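Clearing the kitchen table
Jun 21, 2019

The vegetable basket gave up last week. One of the handles came away as I lifted it, so everything in it went on the table and has more or less stayed there.

I have been meaning to sort out the roots anyway. I buy them at the Camdale market, where they come in bits already cut, and then I forget which piece I started first. The mandarins get mixed in with them, and the small things roll to the bottom and sit there until they sprout.

The plan is to keep the fruit out and put anything that grows underground in the cupboard by the back door – it is cooler there and it stays dark. I looked at a wire rack from Trusico but it was 342 mm deep and the shelf is not. A cardboard box will do for now.

The plaid cloth needs a wash after this, and the pink kettle has to go back to its own corner. I want the table clear before supper. Soup, probably.
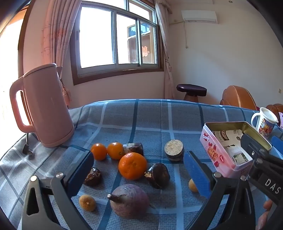

Do cut roots need to go in the fridge?
I put mine in there once they are cut, wrapped in a damp cloth, and use them within a few days. Whole ones go in the cupboard.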